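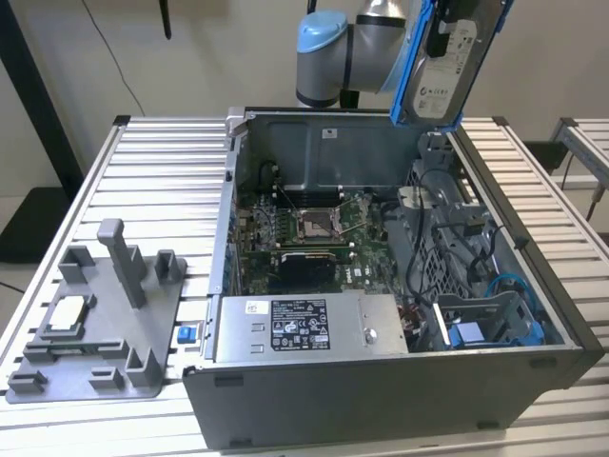 19th September

I have a soft spot for old office computers. The dark gray Dell towers that used to sit under every desk in the country are heavy, plain and a bit ugly, and I would still take one over almost anything newer when it comes to poking around inside. The side comes off, you lay the thing down flat, and there it all is, like opening the hood of a car from back when you could see the engine.

My first one came from the old Lilero office in Brenumholm, when they cleared out the second floor one May and were glad to see the stuff go. I carried it home on the bus (never again!) and it sat in my hallway for 9 months before I did a thing with it. By then I'd bumped my shin on it roughly 200 times.

What won me over was the blue plastic. Somebody at the factory decided that the bits you're supposed to touch should be blue, so there's a little blue latch, and the hard drive sits in a blue caddy that lifts out with the drive still in it. I love that. It's such a kind thing to do for a stranger. My mother's sewing machine had something similar - the parts you could oil were marked with red dots - and I think of it every time I have one of these cases open.

I go in the same order each time. Drive first, so it can go somewhere safe in a padded envelope with the date on it. Then the memory, then the graphics card if there is one, and the power supply last, mostly because I'm lazy about heavy things. The processor socket I treat like a sleeping baby. Those sockets do not forgive a dropped screw, and yes, I know this from experience.

Cables are where I lose my evenings. I always mean to tie them back neatly behind the drive cage and I always end up with one SATA cable looping off on its own, and after three tries I let it be.

I still have to find a bigger tray for the screws. The muffin tin has been wanted back in the kitchen since spring, and I've run out of excuses.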